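Rice cookers at the Jisov shared kitchen: your questions

Updated in January 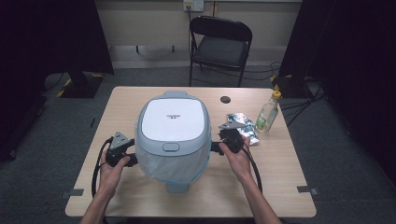
Edgardo Dimaculangan wrote to us that his rice always comes out sticky at the bottom and dry on the top, and he asked if he should buy a new cooker. Before you spend money, Edgardo, please try the answers on this page. In most cases the cooker is good and only the water or the waiting time must be changed.

How much rice can I cook at one time?

For two persons we take 300 g of dry rice, and normally a little is left for the next day. Please do not fill the pot higher than the top line inside. The starch will rise and come out through the steam hole.

How much water do I need?

For white rice that was washed and drained well, begin with 300 ml of water for 200 g of rice. Old rice drinks more water than new rice. Write down what you used — after a few times you will know your own number.

Do I have to wash the rice?

Yes, we recommend it. Wash it in a separate bowl and not in the inner pot, as the coating can be scratched by the grains. Change the water until it is nearly clear.

The rice is ready. Can I open the lid at once?

It is better to wait ten minutes. Then press the release button, keep your face away from the steam, and turn the rice over gently with a flat spoon.

Where should the cooker stand?

On a flat and stable table, with free space over the lid. Not under a shelf, please. We had one shelf from Furnier which became swollen from steam after one winter.

Should I take off the plastic covering from a new cooker?

Yes, all of it, before the first use. Look also under the base and inside the lid, where small pieces like to hide.

How do I clean it?

Unplug it and let it become cold. Wash the inner pot and the inner lid by hand with a soft sponge. The outside needs only a damp cloth. Never put the body under the tap.

May I borrow a cooker for home?

Yes, for one weekend. Write your name in the book by the door and bring back the cooker clean, with its cable and measuring cup. The cups are often forgotten.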